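Home | Issues | Current Issue | Authors | Subscribe

3. Returns as a channel cost: the case of Bradia

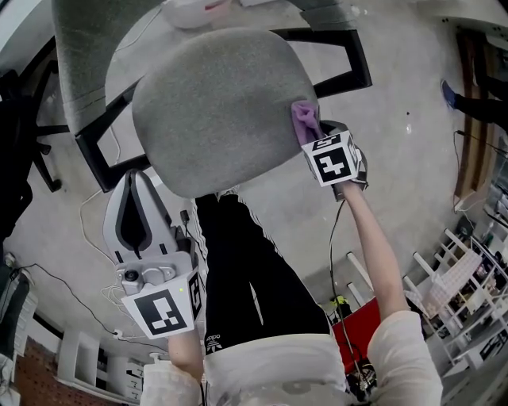
Figure 1. Gray upholstered chair seat on a black metal frame, with a cloth held to its edge.

Retailers have long described free returns as a courtesy to the customer. Their accountants tend to use other language. Bradia, a mid-priced home furnishings chain, moved its catalogue online under the Sollus platform and promised that anything bought on a screen could be brought back to any store. Customers took the promise at its word, a contingency the business plan had apparently overlooked.

We examined 900 returned orders over 7 months, ending in October. Each was traced from the original sale to its final resting place, whether that was the shelf, the clearance corner or a liquidator's trailer. Store managers complained that the web division booked the sale while their own branches booked the refund, the labour and the storage. The web division replied that the stores were getting foot traffic. Both positions were defended with coloured charts.

Weltden, the smaller rival used for comparison, charged a flat fee for pickup and credited each sale to the store nearest the buyer. Its managers were noticeably more cheerful about cardboard. Following the allocation rule we call the Sasaki split, we reassigned Bradia's refunds to the channel in which the sale was made. Under this rule 3 of the branches slated for closure returned to profit, and the web division's celebrated margin became rather modest – a finding received at head office with great courtesy and no follow-up questions.

The sample has its limits. Orders under 1000 dollars were handled by a separate depot whose records were kept in a format best described as personal, and we have left them out. Section 4 takes up the pickup fee and its effect on repeat purchases.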